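Thread curta sobre papelão ondulado, porque em março revi a especificação de embalagem da Noretti e metade dos erros era de vocabulário.

1/ Gramatura não é resistência. Uma chapa de 400 g/m² pode ter coluna pior que outra mais leve. Peçam o ECT, não o peso.

2/ Sentido da onda: vertical na parede da caixa. Onda deitada perde compressão e o empilhamento cede pelo canto.

3/ Umidade. O ensaio é feito em câmara condicionada; o galpão não é. Cyprian Dudek mediu 309 kgf no laboratório da Tomaszewski e a carga admissível ficou bem abaixo disso depois do fator de segurança.

4/ Tempo sob carga também entra na conta. Papelão sofre fluência: aguenta hoje, deforma em 4 semanas.

5/ Palete: sobra de borda zero. Caixa em balanço apoia a carga justamente onde não tem coluna.
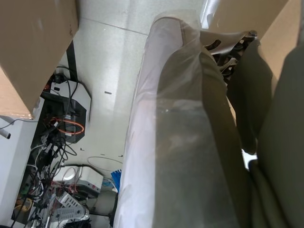
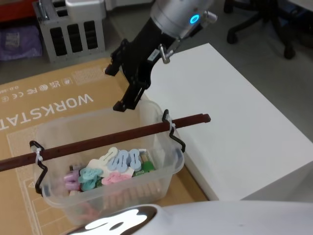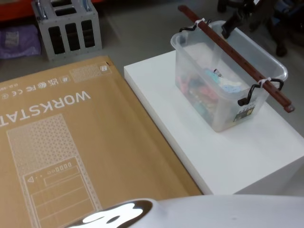
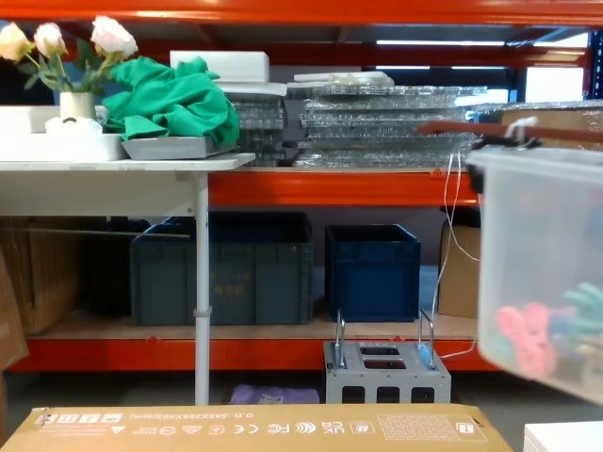

6/ Empilhamento cruzado estabiliza a carga e custa compressão, pois os cantos deixam de coincidir. Na Utum usamos coluna alinhada e só as 2 últimas camadas cruzadas.

7/ Impressão pesada esmaga a onda. Se a arte tem fundo chapado, meçam a espessura da chapa antes e depois.

8/ Perguntaram da planilha da Drirura: ainda uso, mas a aba de umidade está com a unidade errada. Corrijam antes de calcular.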